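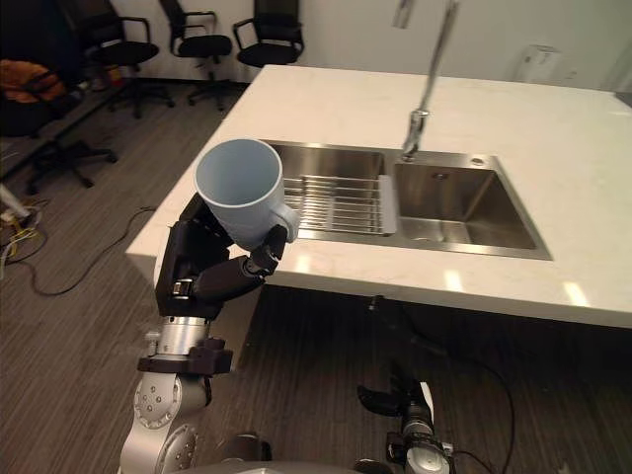
Kitchen island with double sink, and a light-blue mug over the corner of the counter.

Bavwood Community Kitchen
Progress report to the Abreu Fund
Mon 1 February
Prepared by Amândio Henriques, program coordinator

Summary

The second stage of the cooking and budgeting program is on schedule, except for the evening group, which started two weeks late. We have spent less than planned on food and more than planned on transport. We are asking for one change to the budget, set out below.

Sessions

The daytime group has met every week since the program opened. Attendance has been steady, apart from the week of the heat warning, when we cancelled and rang everyone the day before. Participants are working through the revised recipe booklet, which now has larger print and shopping lists organised by aisle. The lentil and pumpkin recipes are the ones people say they make again at home. The fish pie was dropped. It took too long and the ingredients cost more than we had allowed.

The evening group was held up while we looked for a second facilitator. Rodrigo Vilela was appointed and has now run seven sessions. He has moved the budgeting segment to the start of the night, as people were leaving before we got to it. This has worked well and we will do the same with the daytime group.

Recipe booklet

We printed 400 copies. Most have gone to participants, with the rest left at the library and the medical centre. Two errors were found after printing (the oven temperature on the vegetable slice, and a missing litre measure in the soup). A correction slip has been put in the remaining copies. The translated edition is with the proofreader.

Budget

Food costs are under budget, mainly due to the weekly produce box from Zetent. Transport is over. We had planned on people using the Skarkix bus, but the last service now leaves before the evening session ends, so we have been paying for taxis home. We ask for approval to move $3000 from the food line to the transport line. The total grant would not change.

Issues

The enrolment form is still too long. Several people gave up on it and had to be signed up over the phone. A one-page version is being drafted.

Childcare for the evening group has not been settled. We have one quote and are waiting on another.

Next period

Translated booklet to print in March.
Short enrolment form in use for the next intake.
Follow-up calls to everyone who finished the first stage.
Decision on evening childcare.

A full statement of spending is attached. Please let me know if receipts for the taxi fares are needed now or can wait until the final report.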